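Tuesday, October 12, 2021

Paying for pretend chores

I have had the Clikance trial running on the old desktop for most of this month, and the trial ends tonight, so I need to decide whether I'm giving them any money.

For anyone who missed the earlier post, Clikance is a subscription service that rents you time on a simulated two-armed household robot. You pick a room, you pick a chore, you write or train whatever controller you like, and their servers run it and send back stills and a log. The hobby plan is 30 dollars a month. The company behind it, Gurnov, says on its front page that skills built there are "ready for the real home." I have a real home, and I doubt it.

I started with the room they call Brodholm, mostly because it's the default. My first complaint is the gripper view. You get a camera that looks out past the two fingers, and in theory it tells you what you're lined up with. Mine spent a lot of the session looking at wall art.
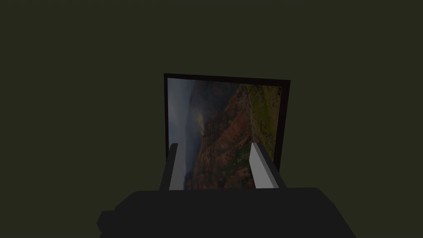
Dervishi commented under the last post that I was being unfair, that a hand camera is only any use once the hand is close to something, and that anybody with sense plans the reach from the wide view and saves the hand view for the last few inches. The same comment said the log matters more than the pictures anyway and I should quit judging a simulator by its looks.

Fine, I take the point about the last few inches. But the sales page leads with the hand view. It's the big feature of the paid plan, and the free plan doesn't have it. If the answer is to ignore it most of the time, then I'd like to pay less for it.

As for the log, I read it. One run gave me 1448 lines, of which 377 were the same warning about a joint limit with no hint as to which joint. I wrote to support and got a link to the manual page I'd already quoted in my email.

The wide view is better, I'll give them that. You can see both arms, the table with the plate and the fork and the ball, and enough of the room to work out where you've parked yourself. I did nearly all my planning from it.

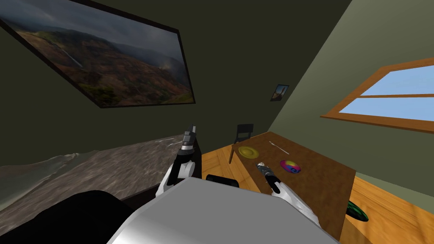 What bugs me is how little of this will carry over. A fork in a simulator is as heavy as somebody typed in. My own forks come in two sizes and one of them is bent. Gurnov offers a setting that shuffles the weights and the friction between runs, which sounds like the right idea – except it's off by default, and turning it on uses up your monthly hours faster. So the cheap way to use the thing is also the way that teaches you the least.

I went back to the hand camera a few more times, in case I'd been too quick. There's a brightness slider that I hadn't found before, buried under the export menu, and it doesn't save between sessions.

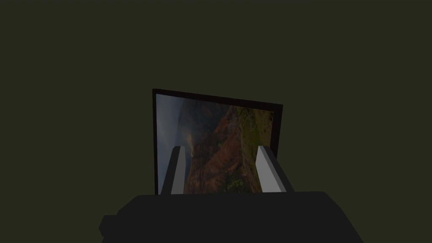

The views also come through as separate downloads, and matching them up by time is left to you. I wrote a small script for that. It took me an evening, and I'd guess every other customer has written the same one.

I don't hate it. The install was painless, it never crashed on me, and four rooms is a decent number for a hobby plan. If you're taking a class and need something to point your code at, it's cheaper than any arm you could bolt to a desk. I just can't find the part that gets me from there to my own kitchen, and the front page says that part is done.

I'm letting the trial lapse. They've promised a new version in February with synced views, and I'll look at it again then if the price hasn't gone up. My matching script is free to anyone who wants it – leave a comment and I'll send it over.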